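Bimanual and Teleop Cells > Working Practice
Thread: Written rules for two-arm tables, what do you actually enforce?

dimerow_dale
We're rewriting the rules sheet for our two-arm tables. The old one was a page copied from a welding cell and most of it made no sense for small arms on a tabletop. Draft so far:

1. One arm holds, the other stays raised until the hold is settled.
2. No hands over the table while either arm is enabled.
3. Both grippers open and empty before anyone logs a run as finished.
4. Pads checked at the start of every shift and after any hard contact.
5. Speed limit of 200 mm/s whenever the arms share the middle of the table.

Rule 1 is the one I get complaints about. People say it slows down every handover task.

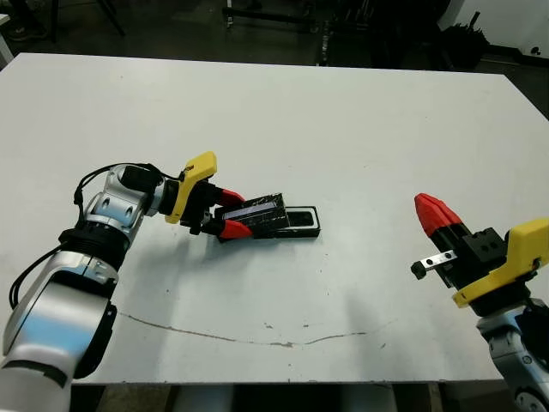

Rule 1: left gripper closed on the block, right one raised.

Comments welcome, especially from anyone who has had a sheet like this audited.
– Dale Bélanger

kettlebank
Rule 1 is fine for new operators. For anyone past the first few weeks I'd drop it. If the task is a handover, both arms have to be down there at some point, and a rule that gets broken in every run is not a rule. Write it as a minimum distance between the grippers and give the handover as a named exception.

Rule 2 I would keep word for word.

agnese_oz
I disagree with kettlebank on the distance idea. We tried that at Donach. You can't judge a gap between two grippers from a wrist view, so people guessed, and then they argued about it afterward. "Raised or not raised" is something an operator can answer.

What's missing from the draft is the floor around the table. Ours has a separate line: anyone standing on the far side of the table is told before the arms are enabled, and they answer out loud. 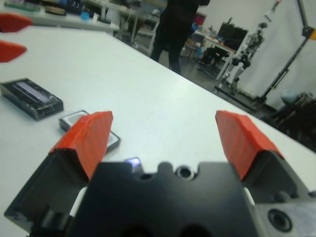
We added the out loud part in June. Before that the operator would say "enabling" and take silence as a yes. Now no answer means no enable, even if it costs you a minute. It also has to be said again after a break of more than 5 minutes. Put that in and I think your rule 2 gets easier to enforce too, seeing that people already know the arms are live.

Agnese Ozoliņš

dimerow_dale
Good, adding that as rule 6. Do you repeat the call when a second person walks up partway through a run?

agnese_oz
Yes. Stop, call, answer, restart. It was unpopular.

tmarrow
Coming at this from the paperwork side. Your sheet says what to do but not who decides. Every line needs an owner. In our shop the operator owns the arms and the second person owns the room, which covers other machines, anything hanging from a hoist, chairs and bags in the walkway. Two people, 2 short lists, both initialed.

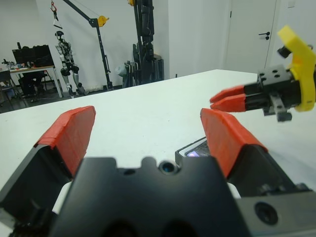
kettlebank objects to that split: with one operator on a late shift there is no second person, and the list for the room gets initialed by the same hand that did the first one. I've seen it at Güler. Two sets of initials, one pen. I'd rather have a single list that one person can honestly finish.

tmarrow
Then don't run alone. That's the rule.

kettlebank
Easy to say. We have one person on from 6 p.m. and the work still has to get done.

gristora_mike
Small point on rule 4. "Pads checked" is too loose. Say what to look for: lifted edges, grit on the inner face, one pad sitting higher than the other. We check with the fingers fully open and the arm stopped. On a closed gripper you miss the inner faces.

And on rule 3, open and empty should be confirmed by looking at the gripper itself. The position readout will tell you the fingers are open. It won't tell you something is stuck to a pad.

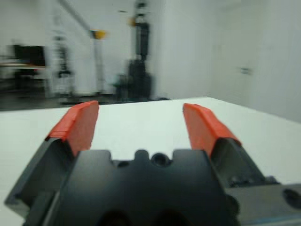 Fingers open, nothing between the pads.

dimerow_dale
Both going in. Rule 4 now reads "fingers open, arm stopped, check edges, inner faces and pad height." Rule 3 gets "confirmed by eye."

I'm keeping rule 1 as raised/not raised, with handover tasks listed by name on the back of the sheet. That's partly kettlebank's idea. The solo shift question I can't settle here, so it goes to our safety meeting on Thursday.

kettlebank
I can live with that. What about the speed limit? Does 200 apply to the raised arm as well?

dimerow_dale
Both arms, yes. I'll reword it.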